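Skip to content
Home | Guides | Chores | Shop Floor | FAQ | Contact
Search this site: Enter keywords Go

Frequently Asked Questions: Laundry and Light Handling by Machine

Questions sent to the Grevside desk, with answers. Last revised in February. Terms are used as in our shop-floor guide: a "cell" is a robot with its fixtures, a "cycle" is one complete handling of one item.

Can a robot fold a T-shirt?

Yes, under conditions. The shirt has to be within reach of both arms, the surface has to be clear, and the time allowed has to be generous. Folding a shirt that is already flat is the easy part. Most of the difficulty is in getting from a crumpled shirt to a flat one. A knit garment has no fixed shape, and a grip near one edge says little about where the opposite edge is hanging. Folds hide hems, and a hem is usually what the software is looking for.

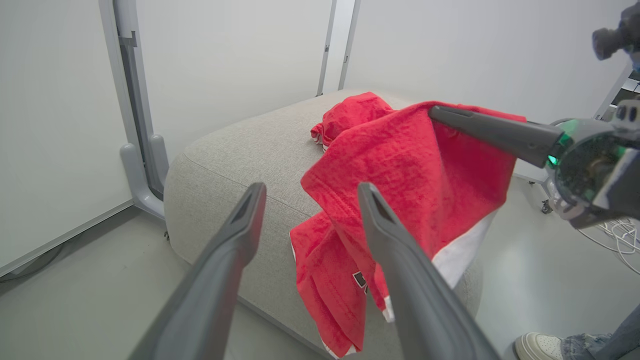
A common method is to lift the garment by one point, let gravity pull it straight, find a second point such as a shoulder or a hem corner, and take that with the other arm. If the second point can't be found, the garment is put down and lifted again. Regrasps account for most of the variation in cycle time.

How long does it take?

In the Lorkby trial, 691 cycles were logged on short-sleeved shirts. The median cycle was 2 minutes from first contact to release. A practiced person is far quicker. The figure covers single shirts presented one at a time and leaves out any cycle in which an operator stepped in.

Why are two arms used?

One arm can lift, drag and drop a cloth. Holding it taut needs a second contact. A table edge, a clamp or a weighted bar can stand in for the second arm, and on a shop floor this is often the cheaper arrangement. In a home there is seldom anywhere to bolt a clamp.

Are two-finger grippers good enough for cloth?

For single garments, usually. Two parallel or angled fingers can pinch a fold reliably if the tips are narrow enough to slide under it. The known faults are:

- picking up two layers where one was wanted
- closing on the surface under the garment, mostly on upholstery
- losing thin fabric when the arm accelerates

Soft tip covers help with the third fault and make the first slightly worse.

Can the machine take laundry out of a basket?

Removing one item from a basket is harder than taking the same item off a flat seat or bench. The walls restrict the approach angle, the item is seen only from above, and the fingers may catch the rim. Perforated plastic baskets add a further problem: a fingertip can lodge in a hole. We recommend a wide, low basket placed on the floor in a repeatable position. Contrast between the garment and the basket is useful. Red cloth in a cream basket is a kind case. White socks in a cream basket should be tested separately.

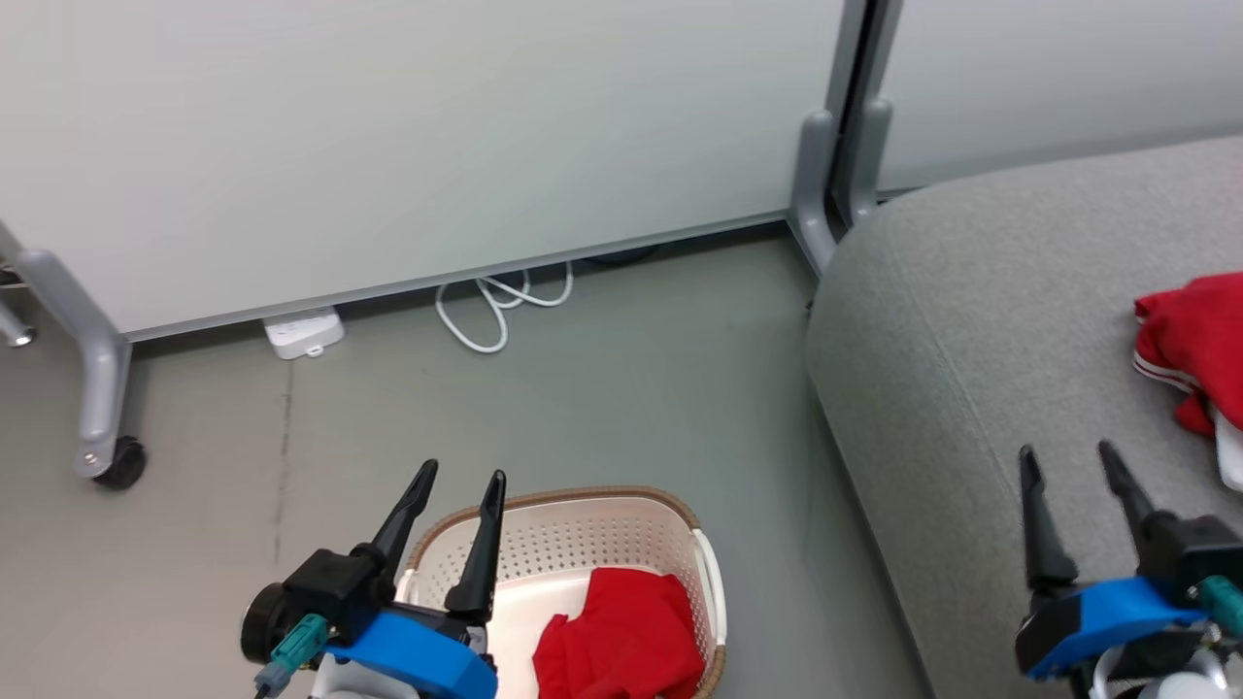 One reader from a rental laundry wrote that the basket was never her bottleneck. Her staff lose more time pulling apart damp items that come out of the washer twisted together, and she would pay for a machine that did only that. We know of no product that does it at a useful rate. The Carvalho separator handles flat linen and is not rated for garments with sleeves.

Does the room have to be prepared?

At present, yes. Typical preparation for a floor-level cell:

- Lock or chock any casters on panels and carts.
- Route cables away from the working area. A loop of cable on the floor can be snagged, and vision software sometimes takes it for a drawstring.
- Keep shoes and power strips out of reach of the arms.
- Use plain panels as a background where possible. Patterned walls raise the rate of false detections.
- Light evenly. Hard shadows under furniture can be read as edges. 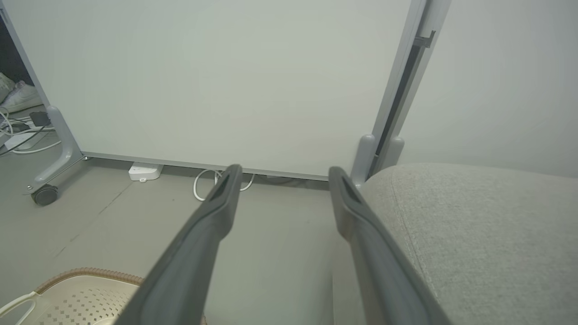
Preparation is normally done once per site and checked at the start of each shift. Homes are more difficult, as the layout changes daily and the checking falls to the resident. Any claim that a machine works "in any room" should come with a list of the rooms it was tested in.

What does a folding cell cost to run?

The Flurance unit is quoted at 4000 dollars a year for service, excluding power and replacement fingertips. Tips are a wear part. The service plan replaces them every 28 weeks.

Which chores are closer to ready?

Vacuuming open floor is ready. Moving rigid items between known positions is ready on shop floors and partly ready in homes. Loading a washer with loose garments is feasible with supervision. Folding mixed laundry without supervision is not ready for general use.

Can I leave it running while I am out?

We advise against it. See the operator's checklist under Guides.

We use cookies to remember your preferences. Accept | Settings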